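El orden de montaje de un bocadillo frío y su efecto en las migas y la humedad del pan
Memoria de la asignatura Tecnología de Alimentos, 8 de abril de 2021

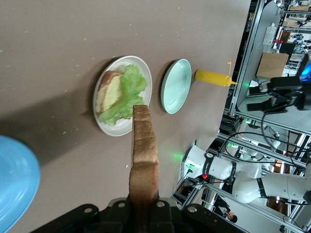 1. Planteamiento

El trabajo parte de una duda sencilla: si la lechuga se coloca directamente sobre el pan o si conviene poner antes la mostaza. En los bocadillos que se preparan con antelación, la rebanada inferior suele llegar blanda a la hora de comer, y queríamos saber cuánto pesa en ello el orden de las capas. También nos interesaba la cantidad de migas que se desprenden al montar, un asunto menor en casa y bastante molesto en una cocina de comedor.

2. Materiales

Pan de molde de corteza dorada de la marca Prorell, cortado en rebanadas largas. Lechuga de hoja rizada, lavada y escurrida. Mostaza en bote amarillo de boquilla. Un plato blanco redondo para el montaje y otro más pequeño, verde menta, para los recortes. Balanza de cocina Truron. La mesa se limpió en seco antes de cada serie y no se usó mantel, para poder recoger las migas con una brocha.

3. Procedimiento

Se prepararon 65 bocadillos repartidos en 4 tandas. En cada uno se puso la primera rebanada en el plato blanco y la hoja de lechuga encima, algo desplazada hacia un lado, y se cerró con la segunda rebanada. En la mitad de las tandas se extendió mostaza en la rebanada inferior antes de la lechuga; en la otra mitad, en la superior, justo antes de cerrar. Cada bocadillo se pesó al terminar y se dejó tapado 2 horas. Después se separaron las capas y se pesó solo el pan de abajo.

Las hojas muy grandes sobresalían del pan y hubo que doblarlas. En la primera tanda se recortaron, pero los bordes cortados soltaban más agua y se abandonó esa práctica.

4. Resultados

La rebanada inferior ganó menos peso cuando llevaba la mostaza debajo de la lechuga. La diferencia fue pequeña en las tandas primera y tercera y más clara en las otras. Con la lechuga en contacto directo, la miga se oscurecía en los puntos donde tocaban los nervios de la hoja.

En cuanto a las migas, el orden de las capas no influyó. Sí influyó la forma de coger el pan: sujetarlo por un extremo y apoyarlo primero en el borde del plato dejaba más restos sobre la mesa que bajarlo plano.

5. Limitaciones

No se controló la temperatura del aula. Las hojas no eran todas del mismo tamaño y el escurrido se hizo a mano. En junio repetiremos la prueba con pan integral de Jenton y con las hojas pesadas una a una.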